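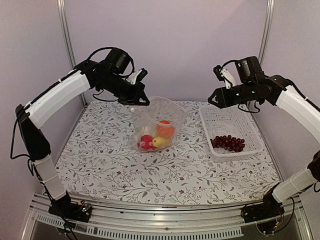
The toy library has been growing again, and I have spent a good part of August with the pretend food, sorting it into sets that can go out on loan and come back again with most of their parts. Regular readers will know that the food boxes are by far the most borrowed thing we have at Citbridge, ahead of the train track and a long way ahead of the puzzles, and that they are also the things that come home in the greatest muddle. So from next month each set of fruit will travel in a clear zip bag, and the bag will go with a white plastic basket of the kind with slots and holes in it, so that the shopping has somewhere to go once it has been unpacked. I find a see-through bag a great comfort. You can spot the orange and the lemon (or pear, depending on whom you ask in our house) through the side without having to undo anything, and the grapes can go straight into the basket, where they look rather handsome, I think, all dark red and shiny.

I should say a word about the grapes, as they have caused more discussion than any other item in the collection. Grapes are awkward. In the old drawstring sacks they always ended up at the bottom with everything else on top of them, and families would ring up quite worried to say that they had lost the bunch, when all the while it was sitting in the toe of the sack under a toy loaf. My advice now is to take the grapes out first and put them back last. If you do that you will hardly ever lose them, and the zip will close without a struggle too.

**How the sets will work**

Each fruit bag has a card tucked inside with the contents written on it in large letters. Please leave the card in the bag, even if it has been chewed a little. When you bring the set back, we lay everything out on a cloth, tick it off against the card, and pop it away again, and if the card has gone we have to go to the big ledger, and the big ledger is slow. I have been using an old flowered sheet for the laying out, the sort with leaves and small red blossoms all over it, and I have grown so fond of it that I may ask for it to be made the official one. Round things roll much less on cloth than on a bare table, which saves a lot of getting down on the floor at my time of life.

Bags and baskets go out together and should come back together. We had a run of baskets in the spring that turned up weeks after their fruit, having been put to work holding clothes pegs, and I do understand, they are very useful baskets! But we only have so many of them, and a child who takes home a bag of shopping with nowhere to put it is a disappointed child.

The loan is 50p a fortnight for a food set, the same as last year. If money is tight, have a quiet word at the desk and it will be sorted out without any fuss.

**Washing**

Several of you have asked how the fruit ought to be cleaned. Warm water with a little washing-up liquid does very well for the plain plastic pieces, followed by a rinse and a good long dry on a tea towel. The basket can be washed in the same bowl, and its holes make it a perfectly good drainer while you are about it. Please don't put any of it in the dishwasher. We lost a much-loved aubergine that way, and although it still goes out with the Claeys kitchen, it is now a most peculiar shape and has to be introduced to new families as a boot.

Do make sure that everything is properly dry before you zip the bag up. A bag closed on damp fruit smells very unpleasant after a week in a cupboard, and it is a shame to open one up in front of a small child who has been looking forward to it since breakfast. If you are in a hurry, bring the pieces loose in the basket with the bag folded flat beneath them and we will see to the rest.

**Playing shops**

For those who have never borrowed a food set and wonder what on earth one does with it, the answer is a great deal. Very little ones like nothing better than filling and emptying, and will move a lemon from bag to basket and back again for as long as you can bear to watch. A wide bag opening is a great help here, so stand the bag up and spread the top for them, and they can get a whole hand in.

Slightly older children will want a shop. A tea tray makes a good counter, and buttons will do for money if you are confident that they won't be eaten. Ask for something by its colour first (have you anything red today?) and then, when that gets too easy, by what you mean to do with it. I need something to squeeze on my pancakes. I need something to share with my sister. My own grandchildren went through a long stage of refusing to sell me anything at all, on the grounds that the shop was shut for lunch, and I was kept waiting in the hallway with my basket for most of a wet afternoon.

Four and five year olds often enjoy being sent on an errand with a list. Draw the list if they aren't reading yet, and let them draw one for you in return. I have a very fine drawing of a grape on my fridge door that might equally be a hedgehog.

**Things we are short of**

We would be glad of more clear zip bags, the large and sturdy sort, with a wide mouth. Thin sandwich bags are kindly meant but they split at the corners. We could also do with some vegetables, as the fruit has rather run away with itself and the greengrocer's side of the shelf is looking sparse. Anything in sound condition with no loose bits will be welcome. We can't take pieces that have lost their hooks and loops, or pretend eggs that come apart in the middle, having had trouble with both.

The Ekell market stall has come back to us with its awning mended and can be borrowed again, though you will need a car with a big boot, or 2 strong people and a short walk. The Fisideo till is still waiting for a drawer spring. It rings beautifully but won't open, so if you know anybody who is clever with springs, do send them our way.

**Coming to see us**

We are open from 10 until noon on the usual mornings, through the side door as before, and there is space for pushchairs in the passage if they are folded. Fruit sets can be reserved by leaving your membership number and a note of which one you would like in the box on the desk. The sets with grapes do tend to go first, so please have a second choice in mind, and if you happen to find a stray toy banana behind the sofa, it is very probably ours and we would love to have it home.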